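Desk & Drawer > How-To > Small Storage

Setting Up a Three-Compartment Clear Organizer on a Work Table

Updated 2025-09-02

A clear acrylic tray with three compartments is one of the simpler things to put on a table, and people still end up moving it every other day. The steps below cover picking the spot, marking it, filling the compartments and keeping the plastic clean. They apply to the Starkus tray, the Kuslow long tray and most others with fixed dividers.

What you need

A clear organizer with three open compartments
A tape measure
Gray cloth tape or painter's tape
A microfiber cloth
Mild dish soap and lukewarm water
The things you plan to store, in their boxes if they came in boxes

Step 1. Clear and wipe the table

Take everything off the part of the table you will use. Wipe the top with a damp cloth and dry it. Grit under an acrylic tray will scratch both surfaces when the tray slides. On a light wood-grain top the scratches are hard to see at first and show up later when the light comes from the side.

Step 2. Choose a side

Put the organizer on the side of your weaker hand. A right-handed person reaches across less if the tray is on the left and the open work space is in front and to the right. Keep it clear of any cable hole in the tabletop. If your table has the hole in a back corner, use the opposite half for the tray so that cords can drop straight down.

Leave a flat area next to the tray for the box you are unpacking or repacking. A box laid flat needs more room than people expect, and if it is crowded against the tray you will knock one with the other. 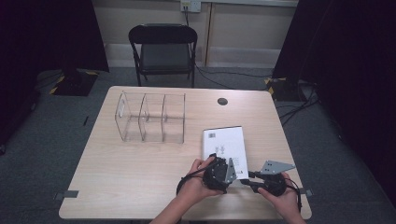
Organizer on the left half of the table, white box lying next to it.

Step 3. Mark the positions

Once you are happy with the spot, put short strips of tape on the table. For the tray, one strip at each of two opposite corners is enough. If the table itself is shared, tape near the left and right ends of the front edge also gives everyone the same working width. Press the tape down with a fingernail and trim any loose ends.

Cloth tape holds longer but leaves glue behind. In our workroom, strips put down in July came up with a little rubbing alcohol on a rag. Use the alcohol on the table only. It can craze acrylic, and the fine white cracks do not polish out.

Step 4. Sort before you fill

Lay out what you have and make three groups. We use these:

Daily — pens, a small ruler, scissors
Weekly — tape rolls, labels, spare blades in their case
Waiting — parts or papers that belong somewhere else and have not gone there yet

The waiting group goes in the compartment farthest from you. Empty it every Friday or it becomes permanent.

Do not try to store small loose items by the handful. A box of 1,000 staples is fine in its carton. Tipped out, they slide into the corners and you will need tweezers.

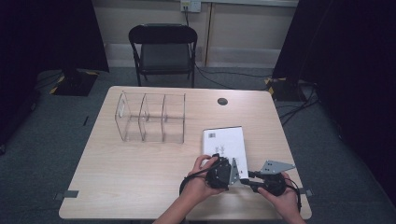

Step 5. Fill from the back

Start with the far compartment and work toward yourself. Tall things go against a divider, short things in the open middle. If the dividers on your tray have a curved top, avoid leaning heavy tools on them. The weight sits on a small part of the edge and can crack the joint where the divider meets the base.

Boxes with a barcode label should go in with the label facing up or toward you. It saves pulling out the whole stack when you reorder. A box that will not fit flat in a compartment should stay on the table or move to a shelf — forcing it bows the walls.

Step 6. Try it for a week

Work at the table normally before you add anything else. If you keep reaching past one compartment to get to another, swap their contents. If the tray drifts off its marks, add small clear rubber bumpers under the corners. Guerreiro sells them in sheets of 26, enough for several trays.

Cleaning

Wash the tray by hand with soap and lukewarm water. Rinse, then blot with the microfiber cloth. Paper towels leave hairlines. Skip window cleaner with ammonia, and keep the tray out of the dishwasher.

Dust collects where the dividers meet the base. A soft paintbrush gets it out without taking the tray apart, and most of these trays are glued and will not come apart anyway.

Contact Flukach Workroom Guides | © 2025 Flukach | Back to top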